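How to Clean and Descale Plastic Kitchenware

Posted January 2020 by Vilho Saarinen
22 shares | 2 comments

Plastic colanders, plates and squeeze bottles pick up two kinds of film. One is mineral scale from hard water. The other is cooking oil that has bonded to the surface. Each needs its own treatment, and the order matters: remove the grease first, then the scale. Acid does little through a layer of oil.

Materials

White vinegar, 200 ml per batch
Baking soda
Unscented dish soap
A soft nylon brush
A basin large enough to submerge the widest piece

Step 1. Degrease

Fill the basin with warm tap water and add a short squirt of dish soap. Do not use boiling water. Thin clear plastics warp well below the boiling point, and a warped strainer will rock on a flat counter. Soak for 22 minutes, then brush perforated areas from the outside in.

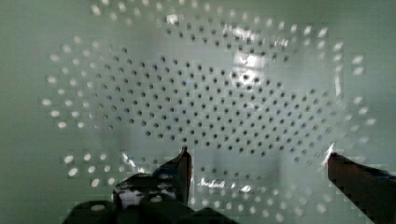 Work in small circles and rinse under a moderate stream. If water beads or hangs in the holes after rinsing, oil is still present. Repeat the soak with fresh soap.

Step 2. Descale

Drain the basin. Mix the vinegar with an equal volume of cold water and submerge the piece. Light haze clears in one soak. Heavy scale may need 2 soaks with a rinse between them. Never mix vinegar with bleach.

Haze that survives both soaks is usually surface scratching, and no cleaner will remove it.

Step 3. Spot-treat stains

Tomato pigment dissolves in oil, so rub the stain with a few drops of cooking oil, wait, and wash with soap. For what remains, apply a paste of baking soda and water. Use light pressure on colored plastic; the paste is mildly abrasive and will dull a gloss finish.
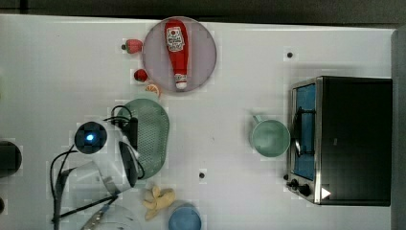
Ketchup bottle on a lavender plate, with a strawberry and citrus slice from a play food set.

Wipe squeeze bottle caps separately. Dried sauce in the nozzle should be softened in warm water before it is pushed out with a toothpick.

Step 4. Dry and store
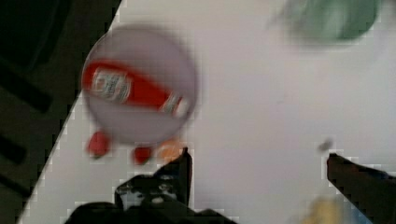 Reading time: 2 min

Air-dry pieces on edge. Stack only when fully dry, with a paper towel between clear items.

Comments (2)

Simin Khosravi
Would citric acid work in place of vinegar? The smell lingers in my basin.

Vilho Saarinen
Yes. Dissolve it fully before adding the plastic, and rinse twice.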